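Two arms, one kitchen counter's worth of dishes

I moved the arms out of the spare room in October. The bench in there was too narrow for two of them, and every time one swung back to its home position it knocked the curtain. They now live at Ballow, the shared workshop I pay monthly for, on a corner I get to keep set up as long as I label it and sweep.

The plan has been the same since spring. I want a pair of small arms that can put away dishes. Washing them is a different job and I have no interest in water near the electronics. Picking up a mug, hanging it, standing a plate in a rack, moving fruit off a plate so the plate can go somewhere. That is the whole list for this year.

I call the project Rind. The name came from the first object I ever got an arm to pick up reliably, half a dried orange, and I never changed it in the code, so now it is in every folder.

The move took most of a weekend, and nearly all of that was cables. At home each arm had its own power supply on the floor and its own run back to the computer. At Ballow the outlets are on the wall above the bench, so everything had to be rerouted from above and clamped so nothing hung in the work area. I bought longer power leads. I kept the old data leads, which was a mistake, because one of them had a connector that dropped out whenever the shoulder turned past a certain angle. It took me two evenings to find it. The log said the arm had lost its encoder, so I took the encoder cover off, checked it, put it back, and did that again the next day before I thought to wiggle the cable.

After that I redid the straps. The cable on the forearm needs enough slack for the wrist to roll all the way in both directions, and no more than that. Too tight and it pulls on the camera mount. Too loose and it makes a loop that catches on things. I set the wrist at the far end of its travel, strapped the cable there, then rolled it to the other end and looked at what was left over. I have done this four or five times now and the strap has ended up a little farther back each time.

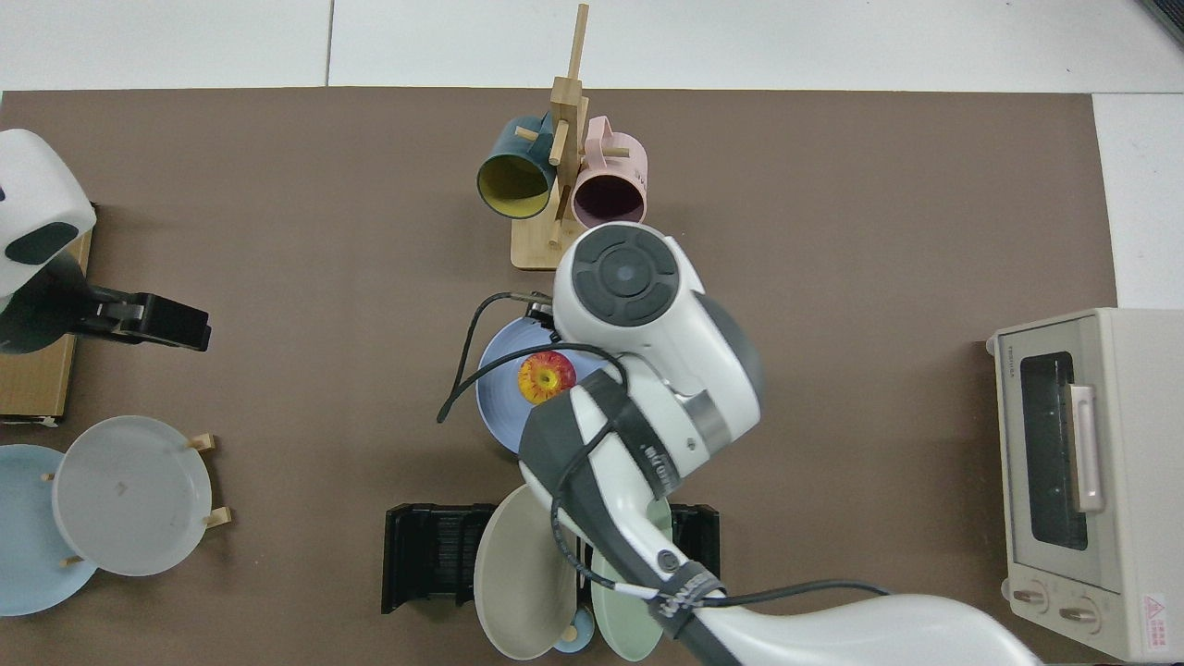

Why use two arms when one could reach most of the dishes?

Because handing things over turned out easier than regrasping them. One arm alone has to set a plate down, let go, move around it and pick it up again at a better angle, and each of those steps can fail. With a second arm the first one holds still while the other takes the far edge. It costs more and doubles the calibration, but my failed attempts went down as soon as I switched.

Calibration is the part I put off the longest. Each arm knows where its own hand is compared with its own base, and neither knows anything about the other. I had measured the distance between the bases with a tape measure at home and typed it in, and for single-arm work that was fine. For handoffs it was off enough that one gripper closed on air next to the plate. What I do now is run both arms to touch the same printed target in a set of different spots and let a script work out the offset. It takes a coffee's worth of time. I run it whenever somebody has leaned on the bench.

The gripper fingers are on their third version. The first were plain printed plastic and slid off anything glazed. The second had strips of rubber glued on, and the rubber peeled at the tips within days. The current ones have a shallow groove down the inside face and a softer pad pressed into the groove, so the edges of the pad are protected. I ordered the pad material in a sheet from Kavorside and cut it with a craft knife. One sheet has lasted through all the fingers I have made and there is still a piece left. The groove also helps with plate rims, which I did not plan.

Mugs are the hardest thing on my list. Picking one up is fine. Hanging one means getting the handle over a peg, and the handle is often hidden from the wrist camera by the mug itself. I tried adding an overhead view and that helped with the approach, but for the last bit of travel the arm is still working nearly blind. At the moment I have it come in slightly high, lower slowly, and stop when the current on the wrist motor rises. If the rise comes too early it backs out and tries again a little to one side. It gives up after three tries. I would like it to be smarter than that, but it is cheap to write and I can follow what it is doing.

Plates into a rack went better than I expected – the slots forgive a small error and the plate settles by itself once it is most of the way in. The trick was to let go later than feels right. I was opening the gripper as soon as the rim touched the slot, and the plate leaned over before it dropped. Waiting until it was fully down fixed most of it.

I record every run, good or bad, driving the arms by hand. As of last night the folder holds 1507 of them. A lot of the early ones are not much use, with the camera mounted at a different angle and the old fingers on, and I have been moving those into a separate folder as I come across them. The good ones I sort by task. Mugs have the fewest, for the reasons above.

The computer is the same desktop I used at home, with memory bumped to 32 gigabytes. Training runs overnight. The workshop turns the heat down after ten and the machine seems happier for it, though the grease in the older shoulder joint gets stiff and I give that arm a few slow warm-up moves in the morning before asking it to do anything careful.

Next on the list is a proper plate for the bases. They are on clamps, and clamps creep. I have a drawing for a single piece that bolts both down at a fixed distance, and I sent it to Plisarton for a quote on cutting it in aluminum. If the price is silly I will do it in plywood here and seal the edges. Either way the calibration script gets run again the same day.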